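Premholm clothing exchange to move into former bank building in July

18/05/2025

The Premholm Clothing Exchange will move from the lower level of the Matport Street library to the former savings bank at the corner of Farina Avenue, the exchange announced this week. The new space is set to open in July.

The exchange lets residents bring in clothes they no longer wear and take home others at no charge. It has operated out of the library for four years, sharing the lower level with a meeting room and the library's book storage. Under the new lease, it will have the ground floor of the bank building to itself, along with a back room for sorting.

Members approved the move at a meeting last month. The lease runs for two years with an option to renew. Rent will be paid from membership fees and a city small-projects grant that was awarded over the winter.

According to the exchange's annual report, 3,483 items changed hands last year. Children's clothes made up the largest share, followed by winter coats and office wear. The report says the library space had become too small in the fall, when coats come in faster than they go out, and that donations were turned away on several Saturdays in October and November.

The bank building has been vacant since the branch closed. Its teller counter will stay in place and serve as the check-in desk. The old carpet is being taken up, and the front windows will be fitted with shades to keep sunlight off the clothes. The vault door will be fixed open and the room behind it used for shoes and bags.

Dress clothes will get more room than they do now. The exchange keeps jackets, suits and formal dresses on a separate rail, and people getting ready for job interviews, graduations or weddings can borrow them for up to two weeks instead of taking them for good. The borrowing program started as a trial last spring and was made permanent in January. 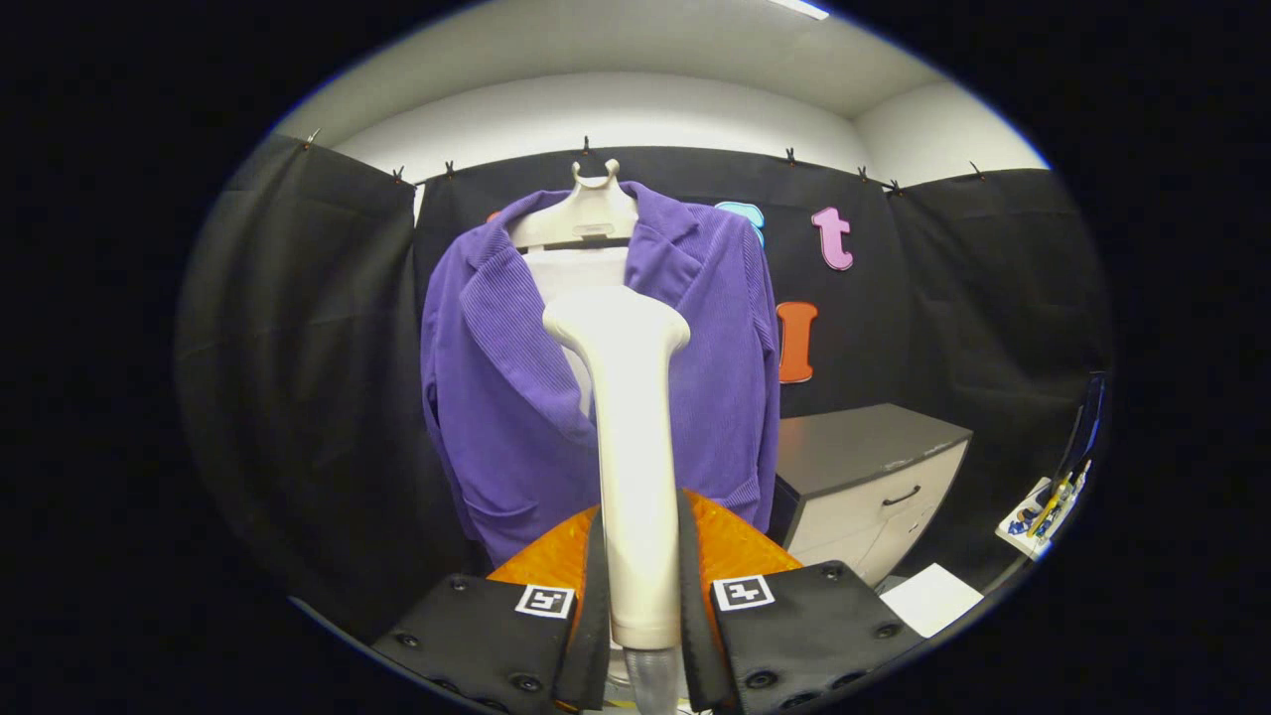 A purple corduroy blazer with a white shirt underneath, on a cream-colored hanger.

The new location will also have two fitting rooms. At the library, visitors have had to use the public restroom down the hall to try things on, a frequent complaint in the exchange's yearly survey.

A repair table will be open on Thursday evenings. Visitors can get help with buttons, hems and zippers, or use one of the sewing machines on their own after a short introduction. Thread and basic supplies will be free. Zippers and lining fabric will be sold at cost.

Membership will go up to $20 a year per household, the first increase since the exchange opened. Members may take any number of items, but no more than four coats per household each season. Residents who are not members can still use the exchange once a month without paying. The fee is waived for students and for anyone who works a shift at the exchange at least once every two months.

The rules on donations are not changing. Clothes must be clean, dry and free of large stains or tears. Items with a missing button or a loose hem are accepted and set aside for the repair table. The exchange does not take underwear, swimwear, pillows or bedding. Items that have not been picked up after a full season are passed on to Cloketti, a textile recycler that collects from the library now and will collect from the new address.

Parking was the main concern raised at the meeting. The library has its own lot, while the bank building has only a few spaces in the rear, reached from the alley. The city has agreed to mark a short-term loading space on Farina Avenue for people dropping off bags. The number 4 bus stops across the street, and a bike rack will be installed by the side entrance.

The front entrance of the bank has three steps. A ramp at the side entrance was inspected this spring and meets current code, but the door there is heavy and will be replaced with an automatic one before opening day. The exchange said it would not open until that work is finished.

The library plans to turn the lower level into a study area with group tables. Work there is expected to begin once the exchange has cleared out its racks and shelving.

The exchange will keep its regular hours at the library through the end of June and will then close for the move. Donations will not be accepted during the last week, and bags should not be left outside either building - anything left out in the rain has to be thrown away.

Borrowed dress clothes that come due while the exchange is closed can be returned at the library's front desk. Current memberships will be extended to make up for the closing.

The opening date will be posted at the library and on the door of the new location.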